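4.2 Parts presentation at the bench

The second half of our study looks at how small stamped parts are laid out for the person who has to pick them up. Section 4.1 dealt with the main store, where everything lives in closed cartons. At the bench things get much more interesting! Parts come out of their packaging, lie next to one another, and start to get in each other's way. Figure 3 gives two views of the Cuesta bay, one of the four areas we followed at the Esivbridge workshop. 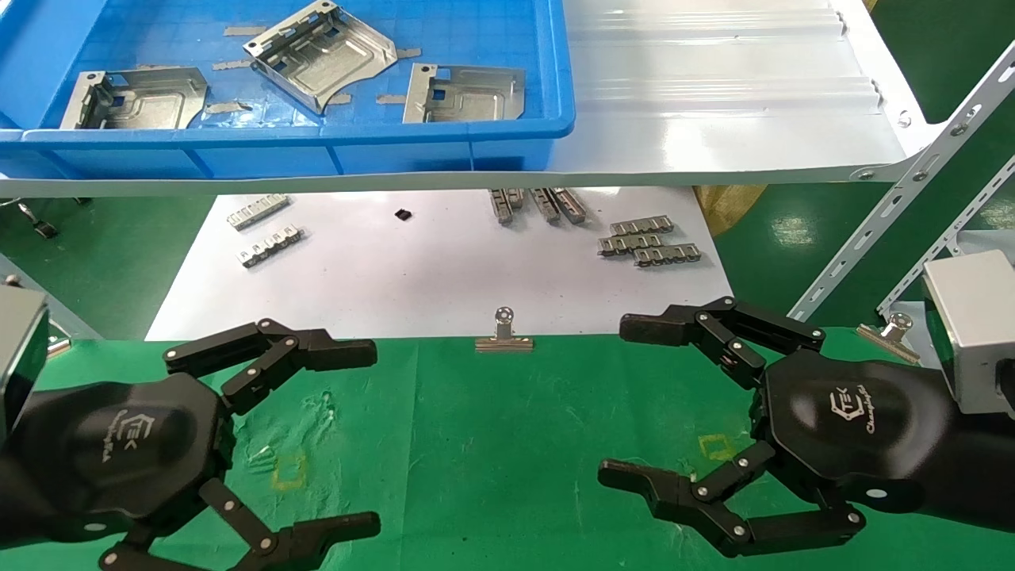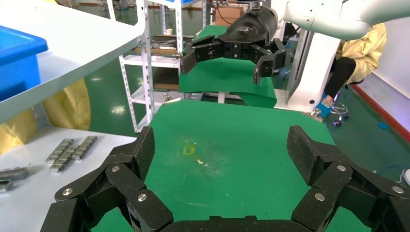
Figure 3. The Cuesta bay. First view: blue tray with sheet-metal brackets on the sloped shelf, and smaller parts on white paper below. Second view: toothed metal bars on the white table, green mats, and the storage rack behind.

The layout follows a simple idea that we came to like very much. Larger formed parts go up on the white shelf in a blue tray, and narrow or flat pieces stay down on the work surface. The shelf slopes, so a person at the bench can look into the tray without standing up or pulling it forward. In our early interviews this slope came up again and again, usually before we had asked anything about shelving.

Brackets of this kind are a lovely test of any tray. They have raised flanges, bent tabs and cutouts, and no two of their sides offer the same grip. A bracket lying flat shows its opening and hides its flange, while one that is tilted does the reverse. When we sorted our bench notes by part type, brackets accounted for 51 of the 93 regrips we recorded (a regrip being any pick where the part was set down or turned before it was used). We had expected the thin toothed pieces to lead that list, and it was a real pleasure to be wrong, as it sent us back to the trays with a much better question.

That question was whether brackets should be given fixed places. The Stukov bay had already tried a tray with dividers, one bracket to a slot. Picks were tidy as long as the tray was full, but refilling was slow, and a bracket pushed in backward tended to stay that way until the end of the shift. An open tray like the one in the first view of Figure 3 lets the parts settle at their own angles. It looks less orderly, and new workers told us so, but people who had used it for a month or more reached into it with very little hesitation. Eusebio Paredes, who set up the bay, prefers to keep the number of brackets low and top the tray up often. We saw this done well on most visits and less well late in the afternoon, when deliveries from the main store thinned out.

Loose small pieces in the tray are a separate matter. The gray strips lying among the brackets in the first view take up hardly any room, but in our notes small items of this size were the ones most likely to end up underneath something else. We suggest a shallow side dish for them. The Gilel bay has used one since June and its staff would not give it up.

The white paper on the lower surface deserves more attention than it usually gets in work on bench layout. It is cheap, it is quick to change, and it makes dark little parts far easier to find. Look at the tiny black square near the middle of the paper in the first view: on a dark bench top, a piece like that could easily be missed. Silver parts gain less, especially under strong overhead light, though their edges and rows of tabs still read clearly enough to tell which way round a strip is lying. Some 30 sheets were used in the bay over our visits, and we kept several for the marks and notes people had made on them.

Green mats were valued for other reasons. Workers described them as kinder to finished faces and quieter under metal – the second point mattered more than we had guessed, given how close the bays stand to each other. Scuffs and bits of white debris, such as those on the nearer mat in the second view, show up well against the green, so it is easy to tell when a mat wants a wipe.

The open rack with perforated uprights holds tools and parts that are not needed at every step. We did not code its contents in detail. Trips to the rack were logged only when they broke into a picking sequence, and these are taken up in Section 4.3 together with the walking distances for all four bays.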